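Inance Home Forum > Clothes and Bedding > Storage

Topic: Long quilted coat, how to fold it so it does not become a ball?

lurdes_f
16 December 2018

Good evening to all. I am trying to put away a long quilted coat, cream colour, very puffy, with snap buttons. The wardrobe in this flat is narrow and the rail is already full, so the coat must go in a box on the shelf above. The box is 40 cm deep and it closes with a lid.

My problem is the folding. I lay it on the bed, I fold the sleeves, I begin to roll from one end, and by the time I arrive at the middle everything is swollen on one side and I have a big soft lump with no shape. 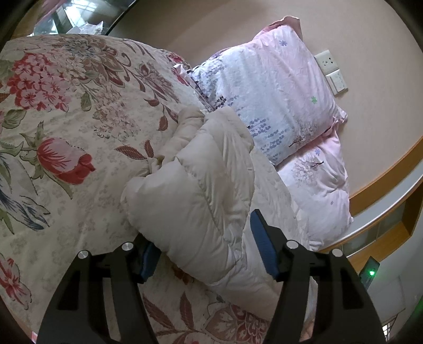
I press the air out with my forearms, and after one minute the air is back. I have tried to begin from the hem and I have tried to begin from the collar. From the collar it is a little better, but the wide parts near the hem stay fat whatever I do. My mother used to roll such coats very tight and tie them with a ribbon, but her coats were thinner.

Is there a correct order for this? And is it bad for the filling if it stays folded until the cold comes back? I will not wear this coat now, I have a darker one for work.

Lurdes Figueiredo

pennyfold
Hello Lurdes. Roll from the hem, I would say. You want the air to escape through the neck and the front opening, so start at the closed, fat end and push everything towards the collar. Kneel on it as you go. If you start at the collar you are pushing all the air down into the widest bit and it has nowhere to go.

Wanberg
Have to disagree with pennyfold. Air leaves a quilted coat through the stitching and the cloth, slowly, all over. Direction hardly matters. What matters is that you wait. Fold it in three lengthways, lay something flat and heavy on it (I use a big atlas and a tray), go and make tea, come back and then roll.

Also, I would not roll it at all if it has down inside. Hang it. Squash it for months and it comes out flat.

pennyfold
She said the rail is full!

Wanberg
Then take something else off the rail. Shirts fold. Jumpers fold. A puffy coat is the one thing which should be hanging.

lurdes_f
Thank you both. The label inside is washed out, I can read only the name Brirnine and nothing of the filling, so I cannot tell you if it is down. When I pinch it I do not feel any small feathers with hard points.

Tonight I have started again from zero. I opened the coat on the bed and made the sleeves go out to the sides, to understand where the bulk is.
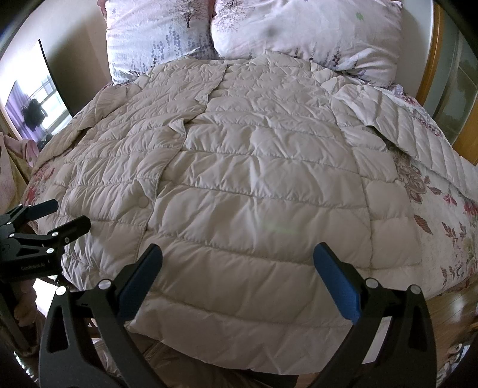 The coat face up, collar end towards the pillows. The bands are narrow at the top and much wider lower down.

Now I see better what happens. The upper part is already quite crumpled and lies low, but the wide bands keep all the volume. Should I fold the lower half up over the upper half first, and only then the sleeves? Until now I did always the sleeves first.

Carvalho
Sleeves first, still, but lay them straight down over the front instead of crossing them. Crossed sleeves make a hump in the middle and the roll goes round the hump. Then bring each side in to the middle, then the hem up to the chest. You should have a rectangle. Don't roll it, just put it in the box like that, and put the lid on with your weight on it.

Fasten the snaps before you begin. With the front open, the two sides slide away from each other while you press.

pennyfold
Carvalho's way is good for a box. Mine is better for a suitcase. I still say hem first if you roll!

marrowbone
What about a vacuum bag? Cheap, and the coat goes down to nothing.

Wanberg
Please no. I put a good quilt in one of those in 2000 and it never recovered. The bag also leaked, so by May it was a quilt-shaped balloon again, with creases.

marrowbone
That was a long while back though. I keep 2 ski jackets in bags every summer and they are fine after a turn in the dryer on low with a tennis ball.

lurdes_f
I do not have a dryer, so I prefer not to try the bag.

I did it as Carvalho wrote, with snaps closed and sleeves straight down. The rectangle is still thick, but it goes in the box. The lid closes if I push one corner and then the opposite corner. For Wanberg: I will take it out once a month and shake it, and if I see that it becomes flat I will make place on the rail. Perhaps the long dress can move to the other room.

One more question, is it useful to put a cotton pillowcase around it? The box is plastic.

Carvalho
Yes, an old one. And leave the lid loose on one side if the room is dry.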